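Home | Animals | Space | Machines | Ask Us | Games

How Do You Look After a Robot's Fingers?

Your fingers can feel a crisp packet crumple. A robot's can't, so somebody has to get them just right! At the Sunora workshop that job belongs to Kavitha Hegde. She looks after a robot called Tutano, and its trickiest job is holding thin, shiny film.

Film is slippery stuff. If the two fingertips don't meet properly, it slides straight out. If they squeeze too hard, it can rip. So Kavitha starts by closing the fingers slowly with nothing in them, and looks for a gap at the tips. Then she lets Tutano try a real sheet.

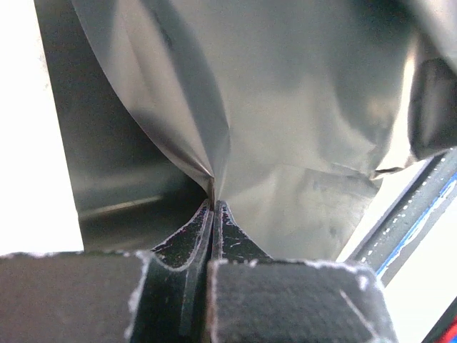 Got it! Two black fingertips pinch a sheet of crinkly silver film.

See how all the creases run to one little point? Everything depends on those tips, and they do wear down. Every 20 days Kavitha undoes 4 small screws, takes the old tips off and puts fresh ones on (it takes her six minutes!). She checks the coverings lower down too, and writes it all in a notebook. The last line says "pinch number 1308, still good".

More from Machines
- How does a lift know where to stop?
- Inside a biscuit factory
- Why do robots need oil?
- Ask Senthil Thevar: your crane questions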